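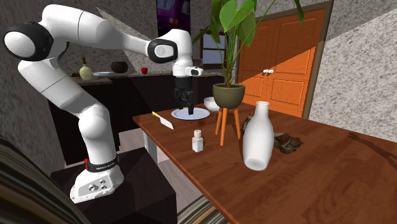 How much does a grasp policy lose when the tabletop around its target is crowded? In our simulated trials, most of the loss came from the approach phase, and the closing of the fingers contributed little.

Figure 3. A rendered kitchen layout from the clutter set, with the gripper above the plate.

4.2 Effect of Surrounding Objects

Each policy was evaluated on 1000 simulated episodes drawn from 25 room layouts. Object placement was sampled with the Zaltska scene generator, following the procedure of Ejigu and Naqvi. Large items such as the potted plant and the tall vase in Figure 3 were treated as fixed obstacles, while tableware and utensils could serve as targets. Lighting and wall textures were changed between layouts and held constant within each one.

The baseline policy failed in 39 percent of cluttered episodes. Failures were assigned to the phase in which the first unplanned contact occurred - approach, closure or lift. Adding the wrist view to the Binuvero planner reduced approach contacts in all but 8 of the layouts. The remaining layouts placed a fixed obstacle directly beside the target, and the planner often chose a path that was too low. Results for these layouts are reported separately in Section 4.3.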